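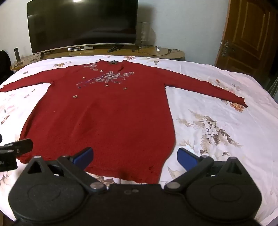 ## 4. Setting Up and Checking the Hand-held Gripper Pair

This section applies to the Tasent hand-held gripper pair as supplied by Grulten for garment work. Complete all steps before the first session at a new site and whenever a unit has been opened for repair.

Revised May 15, 2020.

### 4.1 Preparing the work surface

1. Select a flat surface large enough to hold the test garment with both sleeves extended. A made bed or a padded table is acceptable.
2. Smooth the cover by hand. Light creases may remain.
3. Lay the garment front side up, with the neckline away from the operator and the hem nearest the operator.
4. Switch off any television or monitor facing the work surface.

**Note:** Patterned covers are permitted. Record the cover in the Kutunano site log before starting.

### 4.2 Inspecting the fingers and linkages

1. Set both units to standby and wait 3 seconds.
2. Open the fingers fully. Both link arms must travel outward by the same amount.
3. Check each finger pad for splits, lifted edges and lint. Wipe the pads with a dry cloth.
4. Check that the pivot discs sit flush and that no screw head stands proud of the centre section.
5. Close and open the fingers 70 times without load. Stop if the movement becomes uneven.

**Caution:** Keep fingers, hair and loose cuffs clear of the link arms while the unit is powered. Do not oil the pivots. Oil will mark fabric and spoil the grip of the pads.

### 4.3 Aligning the units over the garment

Alignment is checked with the fingers open and the garment at rest. Hold the first unit level over the hem, so that both fingertips stay in the camera's view throughout the check. The blue pads should stand well apart, one at each side of the lower body, as they do on the red sweater in

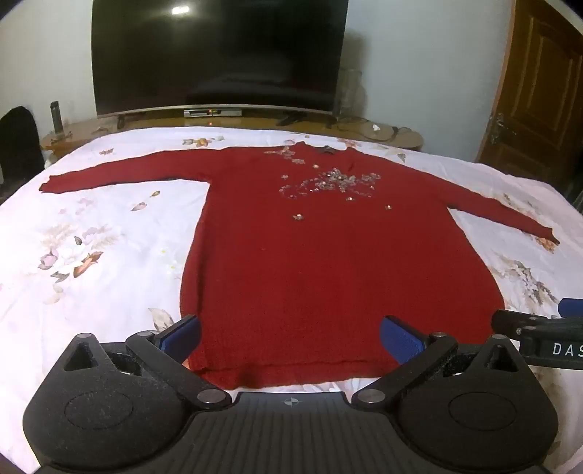 the camera view of the first unit.

The second unit is brought in only after the first has been accepted. Approach from the side and stop before the two housings touch. A blue pad of the second unit may show at the right edge of the first unit's view, as it does with the sweater, and this position is acceptable. Beaded or sequined areas, such as the silvery flowers on the sweater's chest, must not be used as grip points during alignment.

1. Confirm that the first unit's view shows the whole neckline.
2. Confirm that both cuffs lie on the cover.
3. Press and hold the Align key until the tone sounds.
4. Check that the display reads 1920. If another value appears, release the key and repeat from step 1.
5. If the display reads 286, the finger travel has not been stored. Return to 4.2.

**Note:** Units fitted with the Pietrzak wrist strap must be aligned with the strap fastened.

### 4.4 Storage

Power down both units and close the fingers before packing. Store the units in the padded case with the pads facing inward. Full servicing is due each January and must be carried out by an authorized Grulten service centre.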